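LANケーブルのツメとブーツ付きプラグについて、抜き差しと再圧着の判断基準

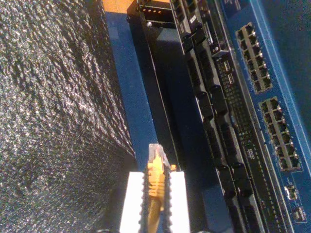 事務所の配線を整理しています。配線は3系統あり、そのうち1系統だけが1000BASE-Tでリンクせず、100Mbpsに落ちます。ケーブルは既製品ではなく、前任者が圧着したものです。プラグは写真のような黄色いブーツ付きの透明なRJ45で、先端の透明部分から中の金色の接点が見えるタイプです。ルーターはYehの据え置き型、スイッチはHullitzの小型機で、どちらもポートを変えて試しましたが症状は変わりません。

知りたいのは次の点です。
・100Mbpsに落ちる場合、プラグ側の圧着不良と考えてよいか
・ブーツが付いたまま圧着し直せるか
・ケーブル長は46mだが、長さが影響している可能性はあるか

テスターは簡易型(導通を順番にLEDで示すもの)しかありません。床下を通っているので、引き直しはできれば避けたいです。

投稿者:rack_minami
8月3日

Pacita Macapagal

100BASE-TXは1-2番と3-6番の2対しか使いません。1000BASE-Tは4対すべてを使います。したがって4-5番または7-8番のどこかが断線または接触不良になると、1Gbpsでは通信できず、機器によっては100Mbpsに下げてリンクします。症状はこれと一致します。

長さについては、規格上のチャネル長は100mなので、46mであれば通常は問題になりません。ただし途中に中継コネクタがある場合は、そこも1か所の接続点として疑ってください。

確認の順序は以下のとおりです。

1. 両端を機器から抜き、簡易テスターで1番から8番まで点灯を確認する。点灯しない番号があれば、その芯線を含む対が原因です。
2. 全部点灯する場合は、テスターをつないだままプラグの根元を軽く曲げる。点滅したり消えたりすれば、その側の圧着が甘いと判断できます。
3. それでも変化がなければ、両端の配列を目で確認する。T568BとT568Aのどちらでも構いませんが、両端で揃っていることが必要です。

3が重要なのは、簡易テスターではスプリットペアを検出できないためです。たとえば橙・橙白・緑・緑白・青・青白・茶・茶白と色の順に並べてしまうと、両端が同じ並びなら導通は全部点灯しますが、3-6番と4-5番の撚り対が崩れ、漏話が増えてリンクが不安定になります。T568Bの正しい並びは、1番から順に橙白・橙・緑白・青・青白・緑・茶白・茶です。

ブーツについて。圧着済みのRJ45プラグは再利用できないので、切り落として新品を付けます。ブーツが後ろへ抜ける形状であれば、先にケーブル側へずらし、プラグのすぐ後ろで切断してください。プラグと一体成形のものは一緒に切り落とすことになります。後付けのブーツは圧着の前に通しておきます。圧着後に通そうとしてもプラグが引っかかって入りません。

外被は3cmほど剥き、撚りを戻して並べたあと、先端から13mm程度で切り揃えます。外被の端がプラグの中に入り、固定爪で押さえられている状態が正しい仕上がりです。芯線だけが後ろに見えているものは、引っ張られたときに接点側へ力がかかります。

kabeura5

プラグを替えたほうが早いです。うちもRorketenの圧着工具に替えたら一発で直りました。古い工具は歯が減っていて、8番だけ押し込みが浅くなっていたようです。

hiroto_denki

補足します。プラグには単線用とより線用があり、外観ではほとんど区別できません。床下配線なら単線の可能性が高いので、単線用または両用のものを買ってください。より線用の接点は芯線に突き刺さる形で、単線に使うと刃が芯線の脇へ逃げて接触が不安定になります。圧着した直後は正常で、しばらくしてから速度が落ちるという例はこの組み合わせに多いです。

また、Cat6以上のケーブルは芯線が太く、Cat5e用のプラグに入らないことがあります。外被の印字でカテゴリーとAWGの値を確認し、プラグの対応範囲と照合してください。Cat6用は芯線を上下に段違いで並べるものがあり、付属のロードバーを使う製品では切り揃える位置も変わります。寸法は製品の説明書に従うのが確実です。

抜くときはブーツの上からツメを押すことになりますが、硬いブーツだと押し切れないまま引いてしまい、ツメの根元が白化します。白くなったものはロックが残っていても交換対象です。

rack_minami

ありがとうございます。テスターでは全部点灯、スイッチ側のプラグの根元を曲げると7番が消えました。外被の印字はCat5eの24AWGで、単線でした。両用プラグとGrultmontの後付けブーツを注文したので、届いたらスイッチ側から付け替えます。ルーター側は曲げても変化がないため、今回はそのままにしておきます。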